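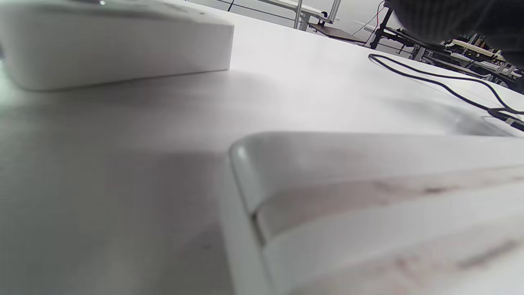
Week two of teaching by hand

I've got a sore wrist and a new respect for anyone who has ever had to explain how to do the washing up. Week two is done, and I promised a few of you I'd write it up properly this time instead of just moaning in the comments.

Quick catch-up if you missed the last post. I'm spending my evenings on a little project called Tonder, where we teach a robot arm to do dull tidying jobs by showing it how. You hold a gripper in your own hand, squeeze it open and shut, do the job, and the camera on it records the whole thing. Each go is one demonstration. Later on, all of it gets fed to the model (that's Lewis's department, thank goodness) and the arm has a try on its own.

The tabletop jobs are what I've been on all week. White things on a white table, mostly, and let me tell you, that is a horrible combination! My eyes lose the edges after a while. There's a white box at one side, and then the big white thing with the thick rounded rim, which we all just call the tub now. From the gripper's point of view the tub is enormous. You get in close and the rim fills half of what you can see, and the box is sitting off behind it looking quite small and innocent.

Lewis Imrie looked through my first batch and his only note was "you're peeking". It took me ages to work out what he meant. I was leaning round the side to look at things with my own eyes, and the camera wasn't seeing any of that. So the recording has my hand moving very confidently towards something that hasn't come into view yet. The poor robot has no neck! It can only go on what the camera gets. Now I try to let the gripper "look" first, pause a tiny bit, and then go. It feels silly, a bit like doing a mime, but the second batch was much better and I'm taking full credit.

The other thing I had to unlearn was being neat. My instinct is to put everything back in exactly the same spot each time, and Nives Bortolotti (she looks after the rota and has done far more of this than I have) told me off for it in the nicest possible way. If the box is always in the same place, the arm learns a place and doesn't bother learning the box. So I turn it a bit, push it back, bring the tub nearer, swap the sides over. I leave the cable lying about on the table too, in whatever loops it fancies. I used to tidy it up between goes. Nives says let it be, real tables have cables on them, and I can't argue with that, you should see my kitchen.

Shadows I hadn't thought about at all. Lean one way and there's a big soft grey patch right across the table in front of the box, lean the other way and it's gone. I asked if we should do something about the lights and was told absolutely not, same reason as the cable.

Numbers, for those who like them. The target for this job is 3000 demonstrations between the lot of us. I'd hoped to have 1000 of them done myself by now and I am nowhere near. My best evening was 31 before I had to stop and shake my hand out, which Nives says is fine and Lewis says is "a start". Hmm.

We did have one go at remote control as well, on the other arm, the one called Oden. You sit at a desk and move a pair of handles and Oden copies you. I thought I'd love it and I was hopeless! There's a small delay, and you can't feel anything when you touch the table, so I kept pressing down far too hard and then snatching away in a panic. With the gripper in my own hand I can feel the rim when I bump it and I ease off without thinking. Lewis reckons the remote way gives him cleaner data, as the arm really has done the movement itself, and with the hand-held way you can easily do something the arm can't reach. I've been guilty of that one too. Turns of the wrist, mainly. I've got a bendy wrist and the arm hasn't.

A few of you asked if it gets boring. Yes, a bit, from the second hour on. I put the radio on low and try to change one thing every go so that I stay awake. What helps most is watching a few of my own recordings back at the end. You spot all sorts, like how I always come at the tub from the same corner, every single time, without ever having decided to. That's my job for next week, then, coming at it from the long side.

Lewis wants to do the first proper test once we're past 2000 between us, and I'll put up whatever happens, good or bad. Before that I need to buy one of those wrist supports. If anyone's got one they like that doesn't make your hand sweat, please leave me a comment - the one from the chemist is driving me mad.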